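Categoría: Actas y otras penas | 4 comentarios | Compartido 200 veces

Acta de la reunión de software, febrero, 9:30

Preside y toma nota Meriem Younis, por haber llegado la última. Asisten control, percepción y planificación. Herramientas se conecta desde Meltley con el micrófono silenciado hasta el punto 3.

1. Acta anterior. Se aprueba sin leerla, como la anterior a esa.

2. Planificador Sullell. Control informa de que los dos brazos siguen pidiéndose paso con una cortesía admirable: cada uno espera a que el otro libere el volumen compartido. Se acuerda dar prioridad fija al izquierdo. Planificación pide que conste que lo propuso en noviembre. Consta.

3. Percepción. La segmentación de prendas confunde el estampado con el borde de la tela. Se han revisado 786 máscaras y las letras grandes son las peores. Se reentrenará con más texto impreso. Herramientas avisa de que el visor de Savchuk tarda casi 4 segundos en abrir cada episodio y propone paciencia. Se rechaza.

4. Registros. Hay 1.122 episodios con marcas de tiempo de dos relojes distintos. Cloltambridge quiere uno solo. Debate largo sobre cuál; gana el que ya estaba mal documentado.

5. Tarea de camisetas. Se mantiene el orden de agarre: primero la lila de «Persist», luego la celeste de la estrella, después la negra. La mostaza, arrugada al fondo a la derecha, queda para la próxima versión.

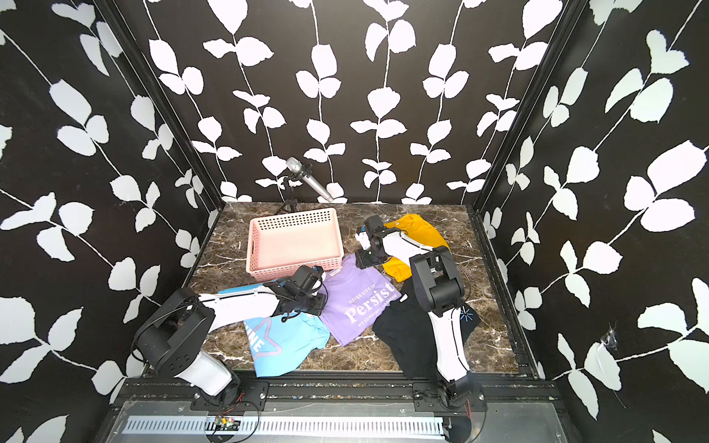 ¿Qué hace el planificador si un brazo pierde el agarre a mitad de trayectoria?
Detiene los dos, guarda el estado y pide a percepción una máscara nueva antes de replanificar.

6. Ruegos y preguntas. Se ruega no subir cambios a la rama principal durante la comida. Se levanta la sesión a las 10:50.

Comentarios (4)

pinza_floja: Prioridad fija al izquierdo y dentro de un mes el derecho no trabaja.

rosa_k: ¿El visor sigue cargando todas las nubes de puntos al arrancar?

Meriem Younis: Sigue, @rosa_k. Hay incidencia abierta y muy comentada.

planif2: Lo dije en noviembre.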